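Pament's secondhand furniture hall gets a bigger home

February 19, 2018

If you've ever tried to carry a bookcase down the back stairs of the old Pament furniture hall, you'll know why I did a little dance in my kitchen this morning. The hall is moving! The Datcombe Reuse Fund, which has run the place for as long as I've lived here, has signed for the former Kazemi carpet showroom on Mill Street, and the doors are set to open in June.

I went over for a look before lunch (I had a chair to drop off anyway, so it seemed rude not to ask for a peek). The carpet people left behind a lot of shelving and a truly enormous roll of underlay, which I'm told is going spare if anyone wants it. The big front windows face the bus stop, so you'll be able to browse while you wait for the 43, and I can already tell that's going to cost me money.

The main thing is the space. The old hall fits 42 large pieces on the floor at a push, and by large pieces I mean tables, wardrobes, beds and sofas. Everything else gets stacked up in the back or turned away at the door. The new one has room for 200, all on the ground floor, with a loading bay at the side where you can pull right up. No stairs. I want to say that again for anybody who was behind me with the piano stool last fall – no stairs.

Dining tables are what people ask for most, according to the woman on the desk, and they're also what gets turned away most because they take up so much room. The plan is to give them their own area near the loading bay, with matching chairs kept next to them so you don't have to go hunting. I bought my own table there when I moved to Pament, and it came with five chairs that matched and one that very much didn't. I've grown fond of it.
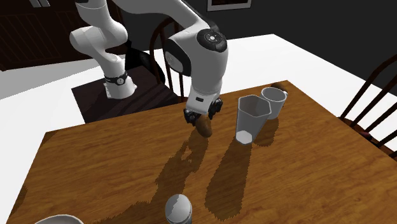
Will the hall take a table that's scratched or has rings on it? Scratches and rings are fine as long as the legs are sound and the top isn't split, and you can ring the desk first if you aren't sure.

Prices are staying where they are for now. A kitchen chair is still four dollars and most coffee tables are under 32, and the half-price shelf by the till is coming along to Mill Street too, thank goodness, as that's where I find all my lamps. Delivery inside Pament will cost the same as before, but they're adding two runs a week out to Datcombe, where folks have been asking for it for ages. You can book a run at the desk when you pay.

There's going to be a repair bench as well, which I'm very excited about. Stilliris, the little upholstery shop that used to be over the bakery, is taking a corner of the building and will re-cover dining chair seats while you wait on quiet days, or by the end of the week on busy ones. You can bring your own fabric or pick from their remnants. I've got a pair of old curtains in the closet that I've been saving for no good reason for years, and now they have a reason. They'll also sell glue, wood wax and those felt pads that stop your chairs from screeching across the floor (my downstairs neighbor would like me to buy several packs, please).

Now for the boring but useful part. The old hall stays open right up to the end of May, then shuts while everything gets moved across. Large donations stop two weeks before it shuts, so if you've got a wardrobe to get rid of, don't leave it till the last minute. Small things like crockery, lamps and picture frames can still be handed in at the desk until the final day. And please don't leave anything outside the Mill Street building before it opens, even if it looks like someone's in there. It'll just get rained on.

If you've paid for something and haven't picked it up, you'll get a call. Anything that's still waiting by the time they shut will be moved to the new place with your name on it, and there's no charge for that.

The parking is the one thing I'd grumble about. Mill Street has a two-hour limit on the showroom side and permit parking across the road, and the loading bay is for loading only, twenty minutes at a time. I asked if that might change and was told the town is looking at it. I've lived here long enough to plan on taking the bus – though I suppose that rules out a sofa.

Opening hours at Mill Street will be ten to five, with a late evening once a week that hasn't been settled yet. I've put in my vote for whichever one isn't choir practice.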